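La partida que falta en el presupuesto

Cada marzo me llegan dos o tres borradores de presupuesto para que los revise, casi siempre de talleres y laboratorios pequeños que quieren empezar con robots. El más reciente, el de Huststead, pedía un brazo, dos pinzas de mano y un ordenador. El resto cabía en una línea que decía «varios».

Mi opinión es que esa línea debería ser la primera. El brazo se elige en una tarde. En cambio, el banco, los trípodes, los marcadores, los cables y las horas de la gente que sujeta las pinzas se deciden sobre la marcha, y por ahí se va el dinero.
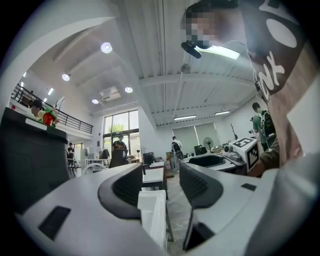

¿Conviene comprar primero el brazo o las pinzas de mano?

Las pinzas. Cuestan menos, se pueden usar desde la primera semana y obligan a definir las tareas antes de comprometer el gasto grande.

Colm Heffernan, que lleva las compras en Prorkex, no está de acuerdo. Sostiene que los proveedores tardan tanto en entregar un brazo que hay que pedirlo el primer día o se pierde medio curso. En los plazos tiene razón. Lo que no me convence es encargar una máquina sin saber qué alcance ni qué carga va a necesitar. En Skorkham lo hicieron así y acabaron pagando 800 euros solo por adaptar la base a un banco demasiado estrecho.

Tampoco entiendo la costumbre de comprar una sola unidad de cada cosa. Con una pinza, cualquier avería para el trabajo. Con dos, una persona graba mientras otra ajusta, y se pueden comparar resultados. Si el dinero no alcanza, yo quitaría el monitor grande o el mobiliario nuevo.

El consumible es otro asunto. Hedvig Söderlund me enseñó las cuentas de Hlongwane: 135 euros en almohadillas de repuesto y 65 en marcadores impresos, todo ello cargado a material de oficina porque nadie había abierto una partida. No es mucho dinero. El problema es que al año siguiente no hay forma de saber cuánto se gastó ni de pedirlo otra vez.
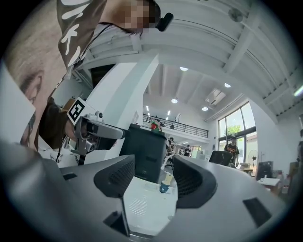
*Pinza de mano con marcador cuadrado en la parte superior.*

Queda el tiempo. Manejar una pinza cansa, y he visto planes que suponen jornadas completas sin pausa ni relevo. Yo cuento sesiones de 25 minutos y reservo una mañana a la semana, normalmente el martes, para revisar grabaciones y calibrar. Esas horas se pagan igual que las demás y tienen que figurar.

A Huststead le devolví el borrador con la línea de «varios» dividida en siete conceptos. El total subió y el brazo pasó al segundo semestre. Me contestaron que así sería más difícil que lo aprobaran. Puede ser, pero prefiero discutir la cifra ahora que pedir una ampliación en otoño.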